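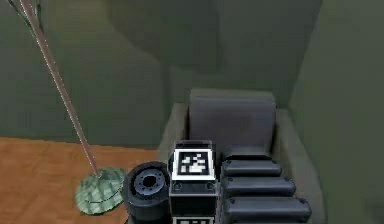

Où rapporter un livre quand la bibliothèque est fermée ? Dans la boîte de retour de la rue Venckus, accessible à toute heure, côté parking.

Depuis octobre, le prêt passe à quatre semaines pour les romans et reste à 2 semaines pour les revues. Le catalogue compte désormais 2 506 titres, dont 297 entrés cet automne. Les bandes dessinées ont changé d'étagère et se trouvent près de l'accueil.
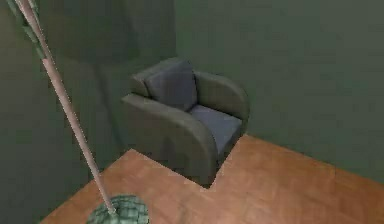

Fauteuil gris, coussins gris-bleu.

Le cercle de lecture reprend à 18 h 30 dans la salle Hirodus. Premier titre au programme : « Les Eaux de Zorkunen », disponible en 4 exemplaires à l'accueil. Il n'est pas nécessaire de l'avoir terminé pour venir. L'inscription est gratuite, la carte de lecteur suffit. 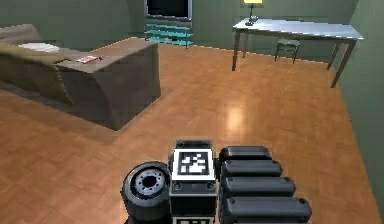
Une lectrice nous écrit que quatre semaines, c'est bien pour les gros romans, mais qu'elle aimerait pouvoir prolonger par téléphone comme avant. La prolongation se fait au comptoir ou par courriel, une seule fois par livre, sauf si le titre est réservé.

Bibliothèque Ruvamum – Nous contacter – © Tous droits réservés – Haut de page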